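Product Review: Brurard Removable Brick-Pattern Wall Covering
Home and Facilities Desk, Curkbridge Tenants' Advisory Service
14 comments | 38 shares

The Advisory Service receives regular inquiries from tenants who wish to change the look of a room without forfeiting a deposit. Removable wall coverings are the product most often mentioned in those inquiries. This review concerns the white brick pattern sold by Brurard, which was tested in March at our Edotlow office and in two occupied apartments whose tenants agreed to take part.

The covering is supplied in rolls with a pressure-sensitive backing. No paste is required. The manufacturer's leaflet asks that painted walls be left to cure for several weeks beforehand and that they be wiped down with a mild soap solution. Our staff followed both instructions in the office and in the first apartment. In the second apartment the paint was of unknown age, and the tenant proceeded at her own risk.

Installation was slower than the leaflet suggests. The first wall took two people most of a Sunday, largely owing to the difficulty of matching the staggered rows at each seam. A mismatch of even a small amount is noticeable from across the room. We recommend buying one roll more than the wall area calls for, as the offcuts from pattern matching cannot easily be used elsewhere.
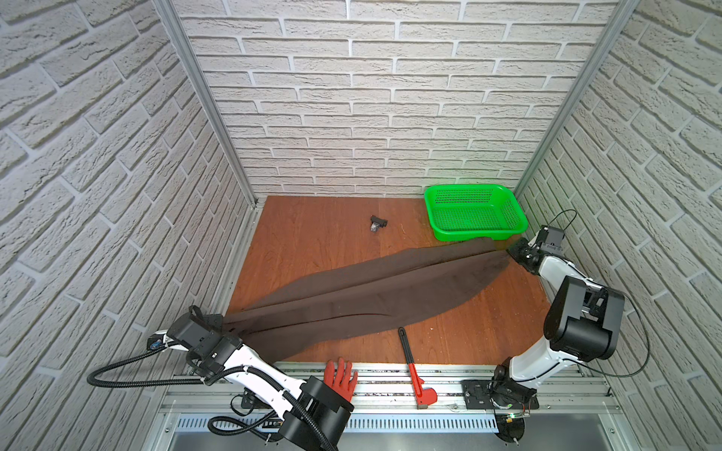 Corners deserve particular attention. Folding a single strip around an inside corner produced a bubble in every attempt, and we obtained better results by cutting at the corner and starting a fresh strip with a slight overlap. Outside corners were less troublesome. Around outlets and light switches, the power should be turned off and the cover plates taken down before any cutting begins.

The price paid for the office installation was $297, including the spare roll. A comparable product from Usuga cost $100 less for the same area, but its backing was thinner and two strips tore during repositioning. Tenants with small walls and steady hands may find the cheaper product adequate.

Removal was tested after six weeks. In the office and the first apartment the covering came away in full strips when pulled slowly at a low angle, and only a faint residue was left near the baseboard. In the second apartment, paint lifted in three places, the largest about the size of a coin. Folasade Briggs, who supervised the tests, advises tenants to try a hand-sized piece behind a door and leave it in place for a week before committing to a full wall.

Tenants are reminded that a removable product may still count as an alteration under the terms of a lease. Written permission should be obtained from the landlord before work starts, and dated photographs of the bare wall should be kept with the lease.

Rating: four out of five for appearance, three out of five for ease of installation, three out of five for removal.

Share this review (38)
View all 14 comments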